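Ticket 437: Sim run flagged against the door-opening rules, operator disagrees
Queue: Simulation / Practice Standards
Opened by: Barry Marsden
Site: Skiltley
Status: Closed, with grumbling
Month: November

Reported problem

The run checker failed a kitchen session under Rule 7 of the Trarnthorpe house rules ("one arm works, the other arm waits"). I was the operator. I say both arms behaved. The checker says the left arm was "loitering with intent," or would if whoever wrote the error messages had any poetry in them. What it really says is IDLE_ARM_NOT_STOWED, 34 times in a row.

For anyone who hasn't read Rule 7 lately, which I'd guess is everyone, it says that while one gripper goes for a handle, the other one should be held still and clear of anything it could knock over. It does not say where "clear" is. The rule was written after the Clemulberg business with the crockery, and I think people were too tired by then to define their terms.
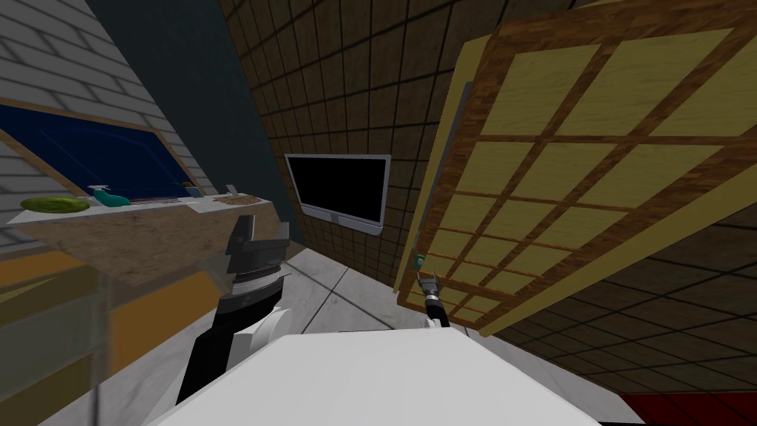
I've been driving simulated arms long enough to know that a door is a two-body problem. You're watching the handle, you're watching the right gripper, and the left one drifts off to have a life of its own near the counter. Fine. The rule exists for good reasons and I voted for it. But a gripper near a counter is not a gripper in a fruit bowl, and the checker ought to know the difference.

Log

09:10. Replayed the session from the beginning. Same failure, same message. Reassuring in its way.

09:25. Checked the rules version. The checker was running the old sheet, where the minimum clearance for an idle gripper is 600 mm from any surface. In a kitchen this compact, that puts the idle gripper somewhere in next door's kitchen.

09:40. Swapped in the current sheet, which dropped the fixed distance and asks for "no contact and no commanded motion." Replayed. The idle arm warnings went away. A new one showed up in their place: WRIST_VIEW_UNREADABLE. So that's how the morning was going to be.

10:05. The new warning comes from Rule 12, wrist views. An operator has to be able to tell from the wrist view what the fingers are near before closing them. I had always treated this as a formality. Then I pulled up one of the wrist views and spent longer than I'd like to admit working out which way was up. 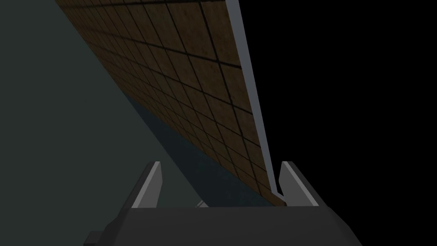
Ticket 437, wrist view: open fingers, with the narrow end of the tiled panel close to the right one.

10:20. I withdraw part of my complaint. On that view alone I would not close the fingers, and neither should anyone I've trained. A good half of what you need to judge the distance simply isn't in there. Rule 12 says if you can't read the wrist view, stop and check the body view. I did not stop and check the body view. There's nothing in my notes to say I did, anyway, and under our rules that amounts to the same thing.

10:45. Tried to get the checker to accept a body view as supporting evidence. It will, if you attach it by hand and tick a box labeled "Secondary Confirmation." The box is on the third tab. I have worked here a long time and had never met the third tab.

11:15. Attached the body view and replayed with the current sheet. Session passes with one advisory, for approaching a handle with the room at a tilt. There is no rule about tilt. I looked. The advisory links to a blank page.

What to do if you get the same failure

1. Look at the rules version before you look at anything else. If the sheet mentions 600 mm, it's the old one. Replace it and replay.

2. Read the wrist view before closing on anything. If you have to turn your head sideways, count it as unreadable.

3. When the wrist view is no use, go to the body view and find both grippers. You want the working one and its handle in the same picture, and you want to be able to say what the idle one is next to.
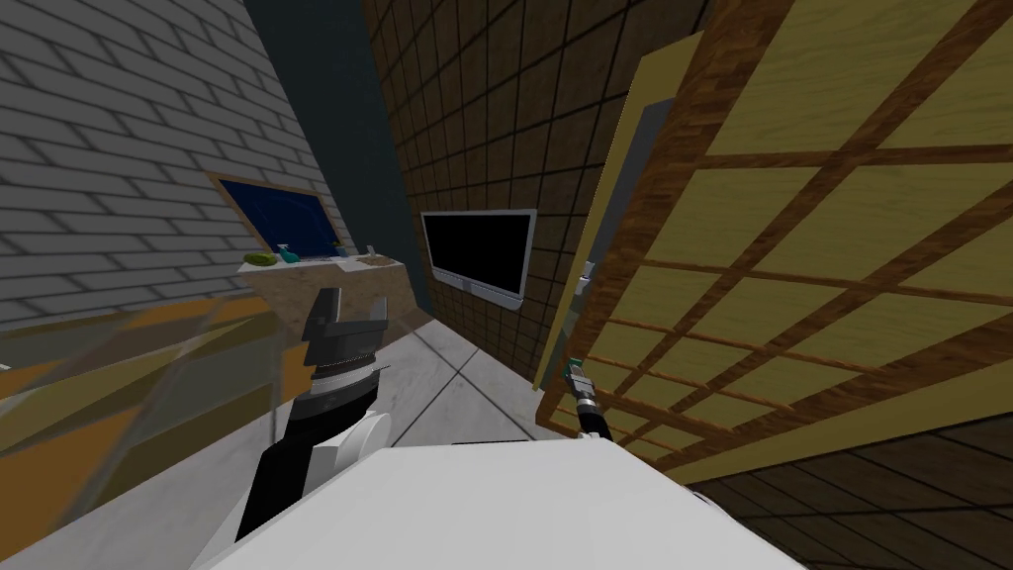 4. Attach the body view on the third tab and tick the box. Write down the time. "Looked fine" is not a note, and I say that as the author of several.

5. If you get the tilt advisory, acknowledge it and carry on. Marsden (me) has opened a separate ticket asking for either a rule or an apology.

Resolution

Checker updated to the current sheet at Skiltley. Rule 7 wording sent back to Trarnthorpe with a request to define "clear." Operator reminded about Rule 12 by himself, in writing. Reopen if the old sheet comes back.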